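# Two-Hand Cloth Handling from Worn-Camera Footage: Gallery

Rurkia is our set of first-person recordings of people doing cleanup work with cloths, and Jikus is the policy we train on it. The question behind both was whether a robot with two arms can learn to wring, fold and wipe from human footage alone, with only a small amount of robot data added at the end.
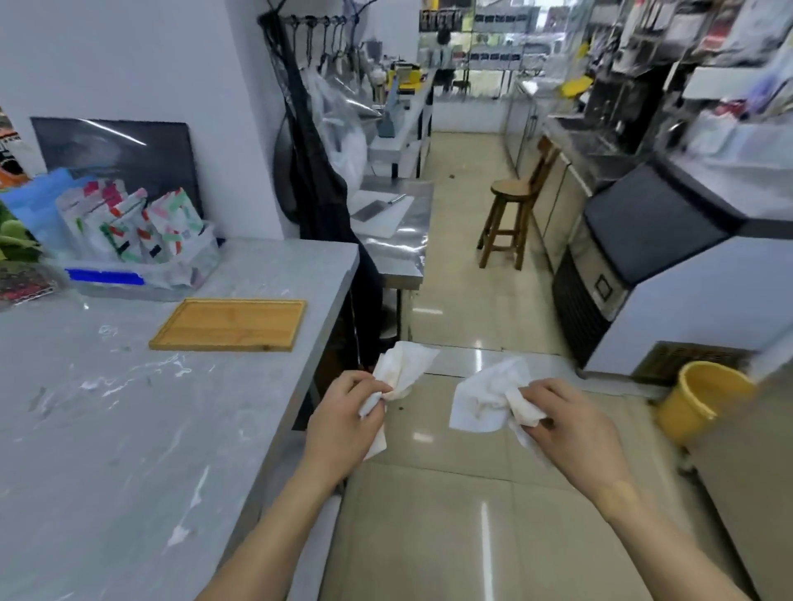
Cloth was chosen on purpose. It has no fixed shape, it hides part of the hand that holds it, and it looks different every time it is picked up. Most of our earlier work used cups and boxes, and the hand tracker we had tuned for those lost the fingertips as soon as fabric covered them. Tavion Pennington rewrote that part of the tracker in January. The new version keeps a guess for each hidden fingertip and carries it forward until the finger shows again.

People wore the camera on the head and did their normal work. We gave no script and no order of tasks. Clips were recorded in narrow kitchens and small shop work areas, where the worker has to turn in place and the background changes with every turn.

## What is in the set

- 667 clips, each trimmed to a single cloth task
- 18 people, left-handed and right-handed
- Four task labels: wring, fold, wipe, hand over
- Clip length up to 135 seconds

Hélder Vilela did the labeling rules. A clip gets "wring" only when both hands hold the same cloth and turn against each other. If each hand has its own cloth, the clip is labeled by what happens next, and if nothing clear happens within the clip it goes in the unlabeled pool. We train on the unlabeled pool too, but only for the hand motion loss.

## How the method works

Each clip is turned into two wrist paths and two grip signals (open or closed). Head motion is removed first, using floor and counter edges as the reference. Jikus then predicts the next second of both wrist paths from the current view. The robot gets the same kind of prediction, scaled to its reach, and a small controller handles contact.

Training both hands together mattered more than we expected. When we trained one model per hand, the arms pulled the cloth out of each other's grip during folding. With one shared model this became rare, and the folds were closer to the ones people made.

## What still fails

Wringing is the weakest task. The camera gives no measure of force, so the robot copies the turn of the wrist and stops too early. Okeke, our simple baseline that replays the nearest human clip, does nearly as well as Jikus here, and on thick cloths it does better.

Stains are a smaller problem. A light mark on white fabric is sometimes read as a fold line. Adding printed cloths to training helped with this and made nothing else worse.

Handing over works when the cloth hangs free. It fails when a corner is caught on the counter.

The next round adds a thin force sensor glove from the Cistari project, worn on one hand only so the other stays bare for the tracker.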